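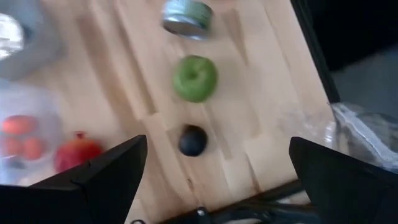
Table fruit

Table fruit is fruit kept in the open on a kitchen or dining table, within reach of anyone passing, and nominally intended to be eaten. The term covers both the fruit itself and the habit of leaving it there. It is distinguished from stored fruit, which lives in a fridge or larder and is forgotten in the dark, and from display fruit, which is forgotten in full view.

Usual contents

The core of most arrangements is the apple. It keeps for weeks, survives being dropped and needs no knife, plate or napkin. Green apples last well on the table, partly because they are firm and partly because anyone wanting something sweet takes the other one. A green apple, a dark plum and a red pomegranate give a fair spread of the category: one that will wait, one that will not, and one that everybody admires and leaves for somebody else to open.

Plums are the least patient of the three. A ripe plum on a warm table has a few good days, after which it softens from the underside, where the owner is not looking. Dark-skinned plums are harder to judge by eye than yellow ones and should be pressed lightly near the stem.

The pomegranate occupies a special position. Its thick rind dries slowly and the seeds inside stay good well after the outside has gone leathery, so it can sit through several generations of plums. Households that buy one in November have been known to dust it in January.

Bowl or no bowl

The main division among keepers of table fruit is over the bowl. Bowls look tidy and stop things rolling, but they put the oldest fruit at the bottom and the newest on top, and people eat from the top. Loose placement on bare wood avoids this. Each piece has air round it and can be seen from most sides, and a leak is noticed before it reaches its neighbours. The price is a table that can no longer be used for much else.

Florencia Huenchumán's household manual The Open Table, for some years the only book on the subject, gives 12 rules for loose placement. The first is that no fruit should touch another. The twelfth is that the reader may use a bowl if the first eleven prove tiresome.

Santino Ulloa, reviewing the manual, objected that fruit spread out in this manner "looks as though someone has been called to the telephone". The two carried on the argument by letter, and both sides kept copies.

Effect on the table

Pale tables made of joined strips are common under table fruit and forgiving of it, as the changes of tone from one strip to the next hide small marks. They do not hide plum juice. Spills should be wiped up promptly with a damp cloth and the wood dried afterwards. Pomegranate juice is worse, and the fruit is best opened over the sink, in a bowl of water, by a person in old clothes. Knots and darker strips are part of the wood, and scrubbing will not shift them, though guests sometimes try.

Tins

A tin or two will often join the fruit. Purists do not regard a tin as table fruit even where it contains some, and the manual deals with the matter in a footnote. In practice tins arrive with the shopping, are put down with everything else, and stay because the cupboard is on the other side of the room. They do the fruit no harm provided they are not stood on it – or stacked where they can fall on it.

Ripening

Apples give off ethylene, a gas that hurries the ripening of certain other fruit, plums among them. Keeping the two a hand's width apart in an airy room is generally enough. Those who want a hard plum to soften can put it in a paper bag with an apple, and should write the fact down somewhere.

See also: Fruit bowl; Larder; Windowsill tomato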